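Let the Bathroom Be Boring

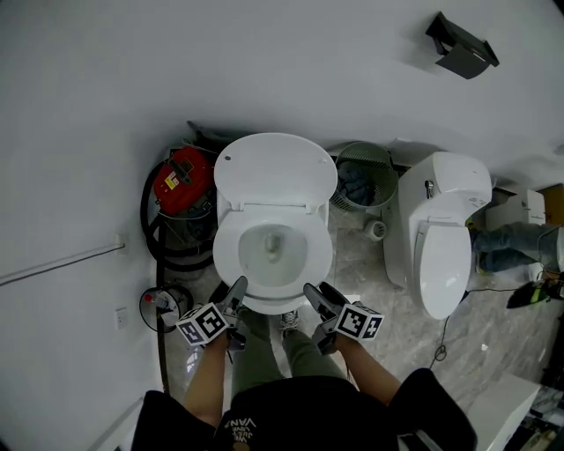

Lid up, seat down: the most argued-over object in any shared house.

I've been looking at apartments again, which means I've been looking at a lot of bathrooms, and I have opinions! Every landlord in Evness seems to have decided that the bathroom is where you win people over. I saw 13 places this spring and in eight of them somebody had spent real money on a sink shaped like a salad bowl (pretty, sure, but where does the toothbrush go?) while the kitchen drawers didn't close.

I grew up in a house with one bathroom and a door that stuck. We had a white toilet, a white tub and a shelf my mother painted green every few years. You went in, you did what you had to do, and somebody banged on the door if you took too long. I don't remember anyone wishing it was a spa.

Now there are heated seats with a remote. My upstairs neighbors bought one, a Gerenum I think, and they had to read the manual to flush it when the power went out. I'm sure it's lovely in January. But I keep thinking about the plumber's bill, and about guests, who should never have to ask for help in there.

What I'd spend the money on instead is a fan that pulls the steam out and doesn't sound like a truck. A window, if you can get one. A hook on the back of the door, and then another hook, two hooks minimum, I'll fight for that. Somewhere flat to put your phone down. And light you can see your own face in, because those moody little bulbs over the mirror have sent me to work with toothpaste on my chin more than once.

My sister-in-law says I'm just cheap, and okay, some of that is true. She redid hers with dark tile from Kovács and it looks great in the evening. Then Sunday comes and she's on her knees wiping water spots off every square of it, and she calls me while she's doing it to complain.

I ended up taking the place on the second floor with the plain white bathroom and the ugly beige floor. It takes me ten minutes to clean. The hooks went up the first night.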